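The Little Brush That Ate My Spring

I went to Irnden in May to buy a lamp. I want that on the record, as my bank statement tells a different story. The lamp shop was closed for inventory, it was drizzling, and two doors down was a place called Clekell with a whole wall of brushes.

I mean a whole wall! Bottle brushes, hearth brushes, something skinny for getting into the ridges of a radiator, a fat round one for hats. I stood there dripping on the mat for so long that the woman at the counter offered me a towel. I came out with a whisk broom, a wooden dustpan and no lamp, and I have been a slightly insufferable person about crumbs ever since.

If you grew up the way I did, a whisk broom was the thing in the trunk of the car, under the jumper cables, half of it missing. My grandmother had one on a nail by the back door and used it on everything: the steps, the dog's blanket, me. I'd filed it away with butter churns. Then I got home, pushed the mail aside and swept one breakfast's worth of toast off the table in 2 strokes, and I said "oh" out loud in an empty kitchen.

The thing I love most is the top. On a good one the handle is just more broom, pulled in tight and wrapped around and around with twine until it's hard enough to hang on to. You get your fingers up near the knot and let the bristles do the spreading out. I used to press down like I was sanding a floor, which only bends the ends and flings your crumbs onto the rug. Short strokes, light wrist, tips barely brushing the surface. It took me a week to stop mashing.
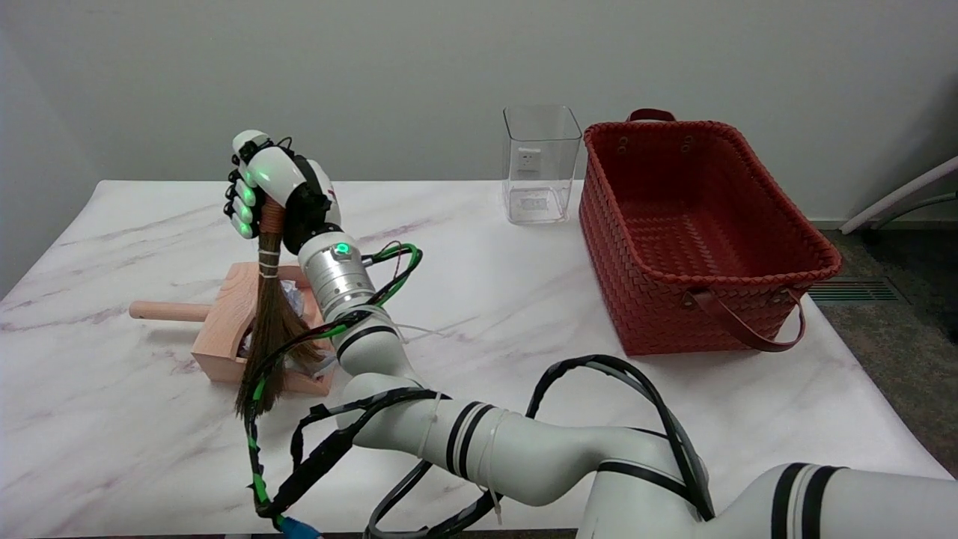
A twine-wrapped whisk broom and wooden dustpan, with paper scraps already in the pan and a red woven basket behind.

Paper is a different animal from crumbs, by the way. I wrap a lot of presents at my table (big family, everyone born in the summer for some reason) and the little scraps cling and skate. Crumple them first. A balled-up bit of paper rolls right into the pan, and a flat one slides underneath the lip and stays there making fun of you.

And do get a pan with some wood to it. My old plastic one weighed nothing and scooted away every time I swept toward it, so I'd be chasing it across the table with my elbow. The wooden kind sits put. Mine came from Zokwood, and it has sides high enough that I can carry it to the trash without holding my breath. I don't wash it, I just wipe it out and leave it by the window.

The basket is the other half of the business, and I came to it late. I have an Arango one, woven, with straps, and it lives at the end of the table. Everything that isn't trash goes in there before I sweep — keys, scissors, the tape, whatever library book is holding down the napkins. Then the table is clear, I sweep, and I carry the basket around the house putting things back. Well, on good days I do. On other days it sits in the hall until somebody needs the scissors.

My sister thinks this is all very sweet and has pointed out that I own a vacuum. I do! It lives behind the winter coats, it has a hose that fights back, and it sounds like a plane leaving. At six in the morning with one other person asleep upstairs, I'd much rather have the little scratchy sound of bristles. The dog doesn't even lift his head.

I went back to Irnden a few weeks later and the lamp shop was open. I bought a hat brush at Clekell. I own one hat.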